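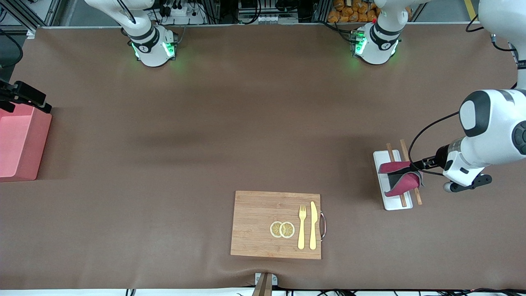 La mesa con el tapete marrón, arrugas incluidas.

Archivado en: Diario, Cosas de casa

11 Apr 2022

Hoy por fin me he puesto con la colcha de la tía, la que llevaba desde diciembre metida en una bolsa debajo de la cama. ¡Qué pereza me daba! Son 94 hexágonos cosidos a mano y unos cuantos (bastantes) con el hilo podrido, así que he descosido dos filas enteras mientras sonaba la radio y se me enfriaba el café.

A media mañana ha llamado Vimala para contarme lo de la feria de Grolcombe. Dice que el puesto de Chowdary vuelve a tener retales de lino y que me guarda sitio en el coche si madrugo. Madrugar yo, ja. Le he dicho que sí y luego he mirado el mapa: unos 800 metros desde donde se aparca, cuesta arriba, y a la vuelta cargadas como mulas.

El azul me trae loca. El de la tía ha ido virando a gris y los nuevos que compré gritan muchísimo al lado. He probado a dejar uno en té (mala idea, parece una venda) y otro en la ventana, a ver qué hace el sol en unas semanas.

Por la tarde, carta de Radek desde Fusholm, cuatro hojas por las dos caras, casi todo sobre su gato Piston y el reúma. Le contesto mañana sin falta, que la última vez tardé una barbaridad.

Para cenar, lentejas de ayer. Me falta comprar hilo crudo del 50 y agujas cortas.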